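PAVIER STREET REPAIR CAFE - SPRING NEWSLETTER

Thursday, April 25, 2024

Quick one this month, typing between the dentist and the school run. Sorry in advance.

First, the numbers. 101 items through the door in February, best month yet. Lamps, toasters, a lot of zips. Up to 24 waiting at one point which was too many, the hall got loud and the tea ran out before three. So from next session we go to tickets. Take one at the door, find a chair, listen for your number. No saving places for a friend who is parking.

Sewing table stays by the window. Bikes outside if dry, in the porch if not. Please, please wipe the chain first.
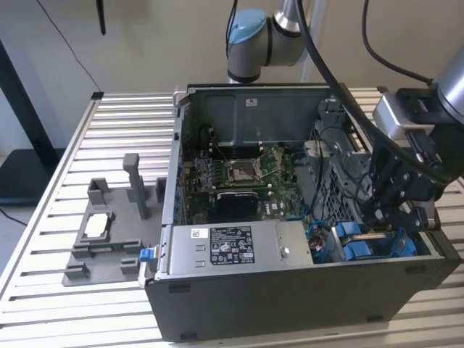 Old electronics drive is back, second weekend of next month, side door on Hemumska Road. Last year's load came to 2,720 pounds and filled the Azimi truck twice, so give yourselves time to unload. Yes to laptops, phones, chargers, printers, cables (tie them up!!). No to microwaves, smoke alarms or anything with a swollen battery, take those to the county site. Towers are fine whole or opened up, and if yours has an empty processor socket and the motherboard still sitting in the case, bring it just like that, no need to hunt down the missing bits. Wipe your drives at home. We can't do it for you at the door, theres no time and no table.

Money: $1,452 in the tin after rent. Going on a second iron, a decent extension reel and a kettle that shuts itself off. Anything left goes toward the fall hall booking, which went up again.

Wanted: fuses, buttons, bias tape, small screwdrivers (ours keep walking). Also somebody who understands sewing machine tension. The green Sindero has been skipping stitches since winter and three of us have had a go.

Lost and found - one child's mitten, reading glasses in a tartan case, the lid of a slow cooker. Box under the coat rack, goes to the thrift store end of next month.

Doors 10 to 2 as usaul. Last tickets at 1:15.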